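Skevlow Pictures confirms November release for screen version of stage musical Ernard

March 14, 2023

Skevlow Pictures has confirmed that principal photography is complete on Ernard, its feature adaptation of the stage musical of the same name. The film will open in 297 cinemas across the United Kingdom and Ireland in November. Distribution is by Nikolaidis Releasing, which holds theatrical and home viewing rights in both territories.

The film is directed by Fidelina Restrepo from her own screenplay. Music and lyrics are by Custódio Aguiar, who wrote the original stage score and has revised it for the screen. The running time has not been fixed. Picture editing is under way and will be followed by the final sound mix.

Ernard is set in a seaside boarding house over the course of one winter. The title character, a retired ferry pilot, lets rooms to a touring variety company whose bookings have been cancelled. The stage version is played on a single set in two acts. The film keeps the order of events but moves several numbers out of the house, including the Act One finale, which now takes place on the harbour wall.

Of the songs in the stage score, two have been cut and one has been added. The new song, "Low Water", is sung by the landlord's sister in the second half of the film and replaces a spoken scene. The overture has been shortened and is heard under the opening titles. The remaining songs are retained in full, with changes of key where the casting required them.

Solo vocals were recorded live on set wherever the staging allowed. Performers worked to a piano accompaniment fed through an earpiece, and the orchestral parts were recorded afterwards to match the tempo of each chosen take. Ensemble numbers were pre-recorded - the usual method for dance sequences - and played back during filming.

"On stage the tempo is set in the pit and the singer follows it," said Fidelina Restrepo. "We wanted the singer to be able to wait before a line if the scene needed it. That makes more work for the orchestra later, and the schedule was drawn up to allow for it."

Custódio Aguiar said: "The stage score is written for nine players, and there are things you can't ask nine players to do. For the film I have added strings and a second horn. The harmony is the same. Anyone who knows the show will recognise every number that is still in it."

Interior scenes were filmed at Billis Studios, where the boarding house was built as a continuous set on two levels with removable walls. The kitchen, hallway and dining room are connected, so that the breakfast number could be filmed without a break between rooms. Harbour scenes were filmed on location. Roughly 1,000 people attended open calls for the chorus and supporting parts.

Casting for the principal roles will be announced separately, together with the first trailer. A soundtrack album will be released in the same week as the film. Tickets will go on sale through participating cinemas, and details of subtitled, audio-described and relaxed screenings will be given on individual cinema listings.

Press screenings will be arranged by Nikolaidis Releasing once the certificate has been issued. Requests for interviews with the director and composer should be sent to the Skevlow Pictures press office.

ENDS
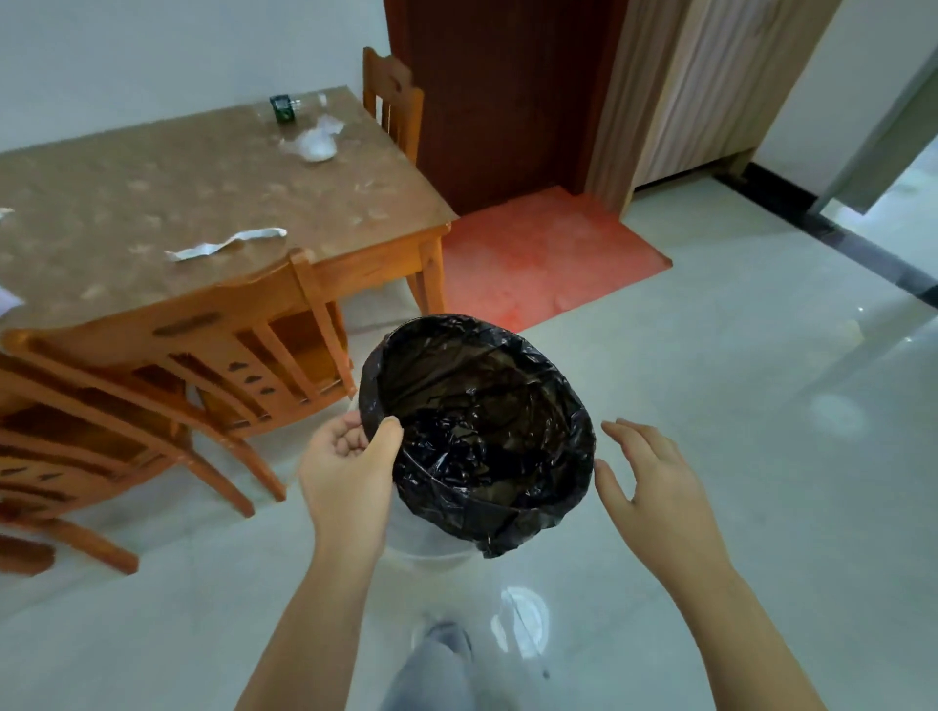 Fitting a black bag to a white wastebasket.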